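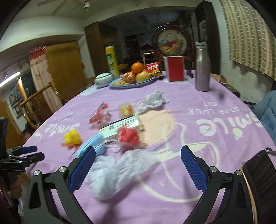 Murnilel wrote in to say the tracker kept losing pose whenever the jaws opened over a patterned cloth, and asked whether the fix belonged in the calibration file or in the filter. It belongs in the filter. The steps below are for Firkness 3 and assume you already have a recorded session on disk.

Step 1. Mask the fingers

Open the session and choose Mask, then Static region. Draw over both jaws at their widest. The tracker should take its feature points from the table and the room only. Points that land on the finger pads move with the tool and drag the pose estimate along with them.

Step 2. Set the feature limit

The default limit is 1,770 points per image. Large printed lettering soaks up most of these, and you end up with very few on the far side of the room. Set grid_cells to 4 so that the points are spread out, then run the tracker again.

Step 3. Check the gripper width

Width is worked out separately, from the angle between the two pads. Plot it next to the pose.

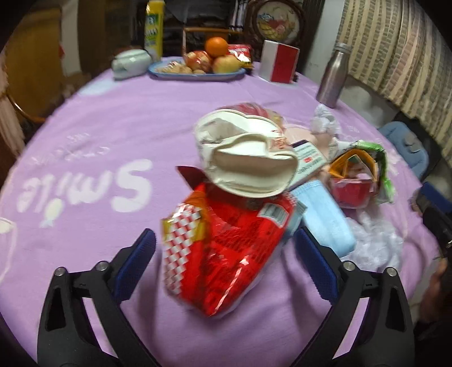
If the width curve jumps while the pose stays smooth, the pad detector has picked up something else of a similar colour. Blue packaging is a common cause. Raise pad_min_score in small steps until the jumps stop, and keep the old value in a comment.

Crumpled plastic and shiny wrappers cause a different fault. Glare slides across them as the tool moves, so the points there don't agree with the rest. Turn on reject_moving and leave the threshold alone.

Step 4. Export

Choose Export, then Tramunberg format. The exporter stops with error 413 if any pose is missing. Go back to the gap, trim it, and export again. Don't fill gaps by hand, as the planner treats filled poses as real ones.

Settings files saved before April need converting first. Use the convert command in the tools folder.

Last updated 21 August 2020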